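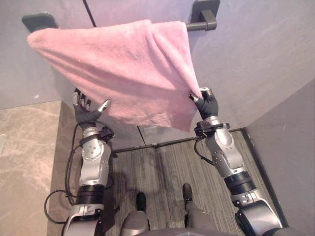
Stekska Wall Towel Bar, Dark
Reviewed July 12, 2025

I bought the Stekska in May to replace a chrome bar that had started to wobble. It comes with the bar, two rectangular brackets, screws and wall anchors. The paper template is worth using. My first hole was off a little, and the bracket covered it.

Installation took 27 minutes, most of it spent finding a level. The anchors in the box are thin. I threw them out and used Zikon ones I already had, and the bar hasn't moved in the wall.

The end of the bar sticks out a little past the bracket. I thought that would bother me, but it's a handy spot for a washcloth. A thick terry towel hangs fine over the bar, though a bath sheet has to be folded first or it slides to one side.

The dark finish doesn't show water spots much. It does show lint, and pink towels are the worst for that. I wipe it down when I clean the sink.

The Tinis bar in our other bathroom cost less and has round mounts that loosen every few months. I would pay the difference again.

Cons: weak anchors, hex key too short to turn comfortably, no matching hook in the same finish.

Four stars out of five.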